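Covus 834 Constituent Mail and Casework System

Item no. 834 | Made by Stakton | Sold and serviced by Garrido Office Supply
Page updated Sep 19, 2024

The Covus 834 is a letter and casework unit for the offices of state legislators, county boards and city councils. It opens, scans and logs paper mail, files each letter under the sender's name and address, and keeps track of whether the office has answered. It is sold as a desktop scanner with a separate base station and a license for the Covus Desk software.

Most of our buyers are district offices with two to six staff members. These offices get a steady flow of letters and postcards through the year and then a great deal more when a health care, school funding or property tax bill comes up for a vote. The 834 was sized for those weeks. It handles up to 3000 pieces a day, including mixed sizes, folded sheets and the half-page postcards that advocacy groups print for their members.
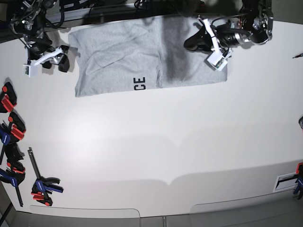 Letters are sorted by bill number when the bill number appears in the text. When it does not, Covus Desk suggests a topic from a list the office sets up itself, and a staff member accepts it or picks another. The list can be changed at any time – topics that are no longer used can be hidden without losing the letters filed under them. Form letters with the same wording are grouped together, so one reply can be approved and sent to the whole group. Any letter with handwriting added to a printed form is pulled out of the group and marked for a person to read.

Casework is kept apart from opinion mail. A request for help with unemployment benefits, a driver's license or a Medicaid application opens a case file with its own number, a privacy release form and a follow-up date. Only staff members with casework permission can open these files. The member's campaign staff cannot be given an account, and the software does not export to campaign or fundraising programs.

What comes in the box

Scanner unit with feed tray
Base station with power cord
Network cable, 10 feet
Letter opener attachment
Cleaning kit
Printed setup guide
Covus Desk license for four users, first year

Specifications

Daily capacity: 3000 pieces
Feed tray: 119 sheets
Smallest piece: 3 by 5 inches
Largest piece: 8.5 by 14 inches
Scanning: both sides, color or black and white
Storage: on the base station, encrypted
Connection: wired network only
Power: standard wall outlet
Warranty: two years, parts and labor

Older models

Offices that own the Covus 434 can keep using it with the current version of Covus Desk through the end of next July. After that date the 434 will still scan, but grouped replies and casework files will need the 834 base station. Records move over by cable in one step. For a mid-sized office this takes nearly four hours, and the old unit should not be turned off until the screen shows the final count.

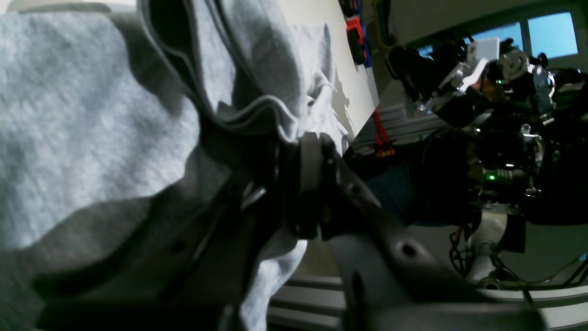 Offices using Skidari Mailroom can also bring their records across. Names, addresses, topics and dates all transfer. Reply drafts do not, so finish or print any open drafts first. We do the Skidari transfer for you at no charge with a new order, and you will need to send us the backup file and a signed data form.

Public records and retention

Retention periods are set by the office. The 834 comes with no schedule loaded, and you should ask your clerk or legislative counsel which one applies. Once a schedule is entered, letters past their date are listed for review and are not deleted until two users approve. A records request report can be run by date, topic or bill number, with names and street addresses blacked out where your state requires it.

Ordering

The 834 is sold to government offices only. Please have a purchase order number and a delivery contact ready. Units ship from our Garrido warehouse in five to seven business days. We do not deliver to campaign offices or private homes.

Extra user licenses, feed rollers and replacement trays are listed under Covus Parts. Rollers should be changed once a year, or sooner if the unit starts pulling two postcards at a time.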